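Subject: Re: Spring table linen and tableware loan program: return dates
From: Kekham Hall Users List
Date: 2021-12-16

The Gaseck office wrote:

> Member halls are reminded that all tableware on loan from the
> Warent store must be returned by the end of the year. Halls that
> wish to keep items over the winter should apply in writing. Could
> Kekham confirm how many place settings it holds, and whether the
> replacement charge has been passed on to user groups?

Kekham confirms that it holds 26 place settings on long loan, together with the serving dishes issued in April. We wish to keep all of these through the winter and ask that this message be accepted as our written application.

The replacement charge has been passed on to user groups as of this season. Groups were told of the change when they renewed their bookings, and three have asked for the charge to be shown as a separate line on the invoice. We have agreed to this.
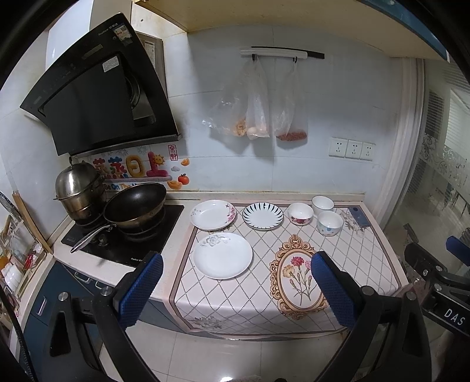

On the matter of storage, the Warent store now holds over 4000 pieces, and the shelving supplied by Van Acker was ordered for a smaller stock. Kekham supports the proposal to move the older mixed sets to Gaseck, provided that halls may still borrow from them at short notice. Mixed sets are in steady demand for small lunches, where matching service is not required.

We do not support the proposed minimum order of 1000 pieces for new stock. Smaller orders have served the member halls well, and the present budget does not allow for a larger one. We ask that the question be held over until the April meeting.

Halls with returns still outstanding should write to the Gaseck office directly and not to this list.

Bookings Office, Kekham Hall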